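4. Oiling the top

The label on the Gemuvach oil says one coat is enough. We doubt it. Plan on 2 coats and a free weekend.

1. Wipe the top with a barely damp cloth and let it dry.
2. Pour a little oil on a rag and rub along the grain. Skip the "applicator pad" in the box – an old T-shirt does the same job.
3. Wipe off the extra after 28 minutes. 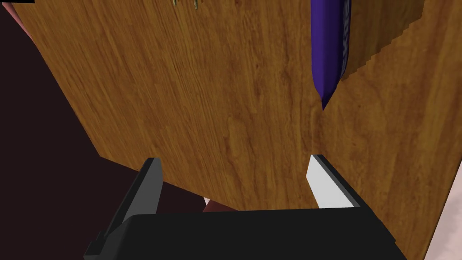 4. Wait 24 hours before the second coat. The can claims you can go sooner, but we would not bet a tabletop on it.

Note: "Heat-proof finish" is sales talk. Use a trivet.

Caution: Oily rags can catch fire on their own. Lay them flat outdoors to dry, never in a pile.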